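Right, a thread on learning to bake rye bread, because I have finally cracked the Gernton loaf and I am far too pleased to keep it to myself.

Background: I first ate it in July on a walking holiday near Gernton. Dark, sour, a bit sticky, sold by the half loaf. I bought 2 halves and ate one on the bus!

The starter is only rye flour and water. Mine smelt of nail varnish for the first few days and then, one morning, of apples. I was so happy I made the whole house sniff the jar.

Flour: 800 g of dark rye for a big tin. I use the Preda one from the mill shop, coarse, with bits in. The fine stuff made a loaf like a bath sponge (still ate it, with a lot of butter).

You don't knead it. You can't, it's basically mud. Wet hands, wet spoon, scrape it into the tin and smooth the top. If you come from white bread this feels so wrong and then it feels brilliant.

Caraway, yes. Lightly crushed, and a spoonful on top as well. The Dukevach style has coriander seed too and I'm trying that next.

Hot oven first, then turn it well down and leave it alone for a long bake. Mine has a cold corner at the back so I turn the tin halfway.

Now the hard bit. Wrap it in a tea towel and wait 2 days before you cut it. I know. I KNOW. On day one it gums up the knife, and by day 3 it slices like a dream and tastes twice as sour. 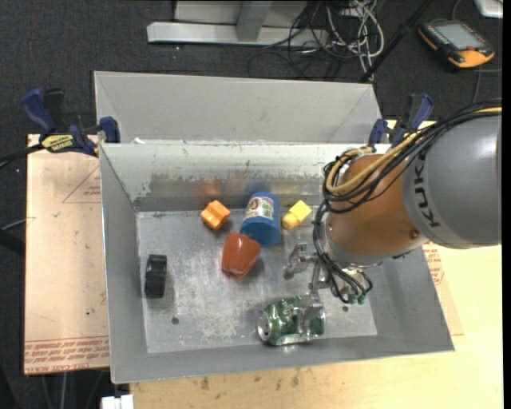
Kesentbaker replied that three days is still too soon for a big tin, and that a loaf left until the fifth cuts thinner and keeps better. Trying it with the next one!

Best toppings so far: cold butter and radish, smoked mackerel, or plum jam if it's breakfast. Next bake is Sunday, coriander and all.

Comments

marrowfat: Does it work in a small tin? Mine is tiny.

oatsandends: Half the flour, same heat, shorter bake. Mine came out lovely.

tinlid: nail varnish stage here, holding my nerve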